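Taza de cerámica Dumano, verde azulado oscuro. Opinión después de dos meses

Escribo rápido que entro a trabajar en nada.

La compré en abril en la tienda de Geseck, 20 euros. Cara para ser una taza, ya. Venía de romper la de siempre (la del asa pegada dos veces, descanse en paz) y quería algo liso, sin frases ni gatitos. Esta cumple. Un cilindro con asa y listo.

Tamaño. En la ficha pone 266 ml. Los he medido con la jarra y sí, pero llena hasta el borde, o sea que en la práctica menos. Para un café con leche normal, perfecta. Para los que desayunan medio litro de té, no. Ustyna Tkachuk, de mi oficina, se compró la misma y al final la usa para los bolis.

El calor. Aguanta bien un rato, mejor que las de cristal que tenía. El asa no quema ni recién salida del microondas, eso sí me sorprendió. Me caben tres dedos, a mi marido dos y se queja.

Lavavajillas. Casi todas las noches desde que la tengo, programa corto. El color igual. Por dentro se le queda cerco de té si la dejas toda la tarde, sale con bicarbonato. La base de abajo sin esmaltar rasca un poco, cuidado con las mesas de madera. Yo le pongo posavasos y ya esta.

Lo que menos me gusta: no apila. Las paredes son rectas y no entra una dentro de otra, en un armario pequeño es un rollo. Y el borde, algo grueso para mi gusto. A Bienvenido le encanta precisamente por eso, dice que las finas le dan dentera. Pues eso, gustos.

El envío bien, caja con cartón por todos lados. La primera me llegó con una esquirla en el asa, escribí y me atendió un tal Elias Najjar, mandaron otra sin pedirme devolver la rota. Diez por la atención. La caja de repuesto tardó lo suyo, eso tambien hay que decirlo.

Comparada con la Previa, que es la otra que miré: la Previa pesa menos y es más barata, pero el asa es enana y el mate se raya con la cucharilla. Devuelta.

Nota: 4 de 5. Le quito una por lo de apilar. ¿Repetiría? Sí, otra del mismo color seguramente.

Y el color, que es lo que más preguntais. En la web parece casi negra según la pantalla, a mí me salía gris en el móvil. Es un verde azulado oscuro, con un brillo muy suave, nada de espejo. Sobre una mesa blanca mate se ve bien el tono y la forma recta, con el asa a la izquierda queda como para zurdos, jaja. Con madera oscura se pierde bastante más. Me voy que no llego. 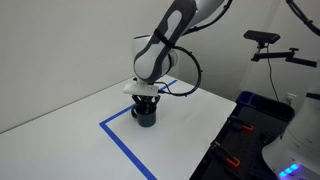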